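Perero Source Check -- Classroom Set, Grades 6 to 9
Home > Schools > Social Studies and Language Arts > Research Skills

In stock. Ships flat in one box. Set of 484 cards, teacher binder, wall chart, 4 card trays.

A full year of research and note-taking work for middle school. Students learn to find a source, read it properly, take notes in their own words and cite it. Written for the class that has one period a week for this and no extra staff. Card based, so no logins and nothing to charge.
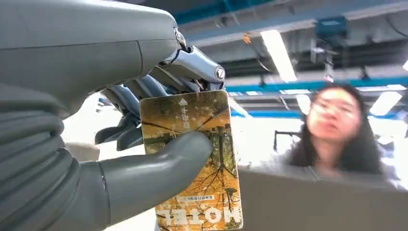
J. Buchanan
Schools Catalog Editor, Perero

New edition is finally here. Quick rundown of whats changed, then the box contents, then ordering. Plenty of you have emailed the same questions so I've put those in too.

What's changed

Unit 3 (encyclopedias and reference books) is now shorter. Two lessons cut, teachers kept skipping them anyway. Unit 7 on interviews is new -- how to write questions, how to quote somebody fairly, what to do when your notes and your memory disagree. Citation pages redone from scratch. Old ones had students copying a format without knowing what the parts were for.

Reading level brought down a little in the first four units. The vocabulary is still on the back of each card, same as before. Type is bigger. Card stock is heavier too, the last batch curled.

Answer keys have moved to the back of the binder. Sorry to anyone who liked them after each unit, but too many students were finding them first.

How it runs

13 units. Each unit is a starter, a group task and a short written piece. Most classes get through a unit in two or three periods. Groups of four work best with the trays, pairs are OK for the starter.

Cards are color coded by task. Blue for reading, green for notes, orange for the written piece. Gray cards are spares and extension work, hand them out however you like. Numbers are in the top corner so you can put the set back in order on Friday without reading every one.

Each source card has a short text on the front -- a letter, a ledger page, a local news item, a page from a travel guide -- and the questions on the back. All the texts are set in Rotholm, a made-up river town, so nobody's hometown has an unfair advantage. By Unit 9 students know the place pretty well and start catching mistakes between cards. Some of the mistakes are on purpose. List is in the binder, page 61. Check there before you write to us please.

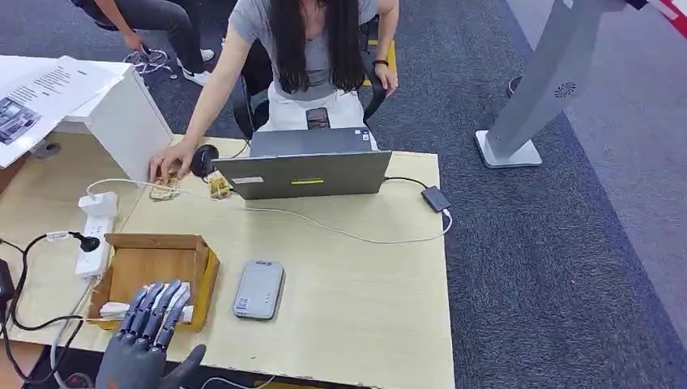
Open laptop on a light wooden table, small circuit board to one side

What's in the box

Student cards, boxed by unit
Teacher binder with lesson notes, copy masters and answer keys
Wall chart, "Where Did You Get That?", folded
Four card trays
Record sheets, one pad, 1,000 sheets
Unit dividers

NOT in the box: pencils, sticky notes, highlighters. Unit 5 needs highlighters in two colors.

Specs

Grades: 6 to 9
Class size: up to 32
Binding: three-ring binder
Card finish: matte, wipes clean with a dry cloth. Don't use spray.
Language: English
Edition: second

Will it fit with what we already use?

If you have the Betitero writing folders, yes. The note cards are the same size and drop right into the pockets. Units 4, 8 and 11 line up with the Betitero essay sequence and there is a one-page chart for that in the binder. You don't need the folders to use the set though. Any folder works.

Got the first edition? Don't mix the cards. Numbering is different from Unit 3 on. The wall chart and trays are unchanged, so there's a refill pack without them, see below.

Can I copy the cards?

Copy masters yes, inside your own school. Source cards no. Lost cards can be replaced singly -- give us the number in the corner and the edition.

Is there a test?

No. There's a checklist at the end of every unit and a longer project after Unit 13. Rubric included. Grade it or don't.

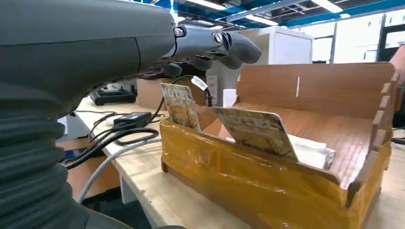

Gray robotic hand, fingers curled slightly forward

Ordering

Full classroom set, item PSC-2
Refill pack (no chart, no trays), item PSC-2R
Extra binder, item PSC-2B
Record sheet pad, item PSC-PAD

Purchase orders accepted from schools and districts. Put the item number on the PO, not just the title, we have three things with Source in the name. Returns within 30 days if the card boxes are still sealed. Opened sets we can only exchange for damage.

Orders in by noon go out the same day, except during inventory in October. Sample unit (Unit 2, complete) can be sent on request, one per school. Ask for it by name or you'll recieve the general catalog.

Related: Betitero Writing Folders, pack of 32 / Perero Map Reading Cards / Perero Library Passport, Grades 4 and 5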